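Urmila Saxena has lived in Ulley long enough to remember when the supper club was four people and a casserole. These days it has a waiting list and a proper ledger, and a tradition of arguing over gravy that she says she wouldn't give up for anything. I'd come to talk about the book, the one with everybody's recipes in it, but we got on to washing up first (it's hard not to, with Urmila).

"My mother always said you learn more about a person at the sink than at the table," she told me. "People talk when their hands are busy. Half the stories in the book came to me over dirty plates." 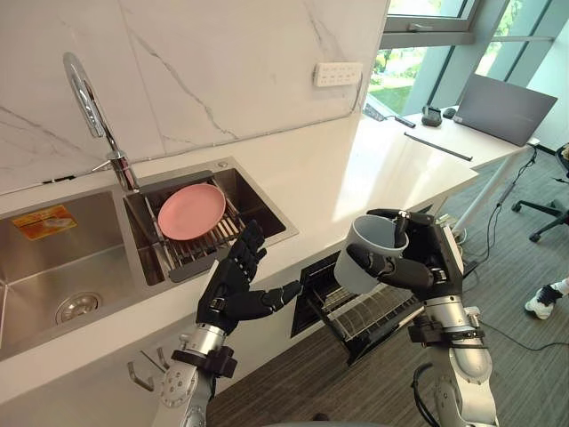 Glória Carvalho thinks the stories are the best part, and said so when I rang her that evening: she reads them in bed and has yet to cook a single thing. Urmila laughed and laughed when I passed this on. She'd rather be read than followed, she said, and in any case the dumplings on the fish stew page need twice the liquid.

The book is called Drindlow, after the lane where the club first met, and it runs to 40 recipes.

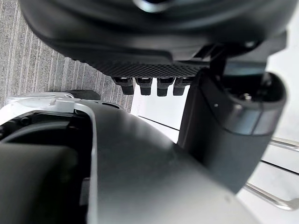 Getting them written down was the slow bit. Good cooks are dreadful at quantities, and Urmila spent most of one winter sitting in other people's kitchens with a notebook, stopping them every time they reached for the salt. "Salvador Pacheco threw in a handful of rice and I made him put it back and weigh it," she said. "He was so offended! He didn't speak to me until the pudding."

They've sold 621 copies so far, mostly by word of mouth, and the money goes towards the hire of the hall and a Christmas dinner for anyone who'd like one. 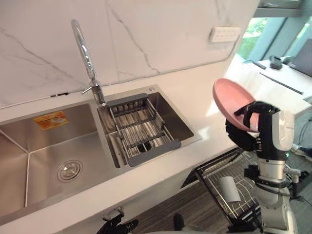

Matvii Kushnir would have liked more soups, and he told me he has already handed in two of his own in case there's ever a second book, one with beetroot and one he won't discuss. Urmila says there will be a second book, and that she knows perfectly well what's in the other soup.
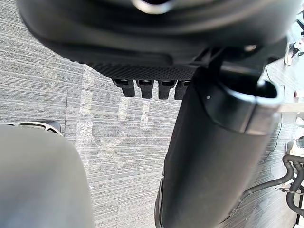

She'd like the next one to begin with the evenings themselves, who sat where and what went wrong. The club has eaten in all sorts of rooms over the years, and she can tell you the floor of every one. Flagstones were handsome and froze your ankles. Grey carpet, like the stretch of it in the photograph, she'll put up with for the quiet, though she wouldn't carry a beetroot soup across it for love or money. "Put that in," she said, and went to fill the kettle again.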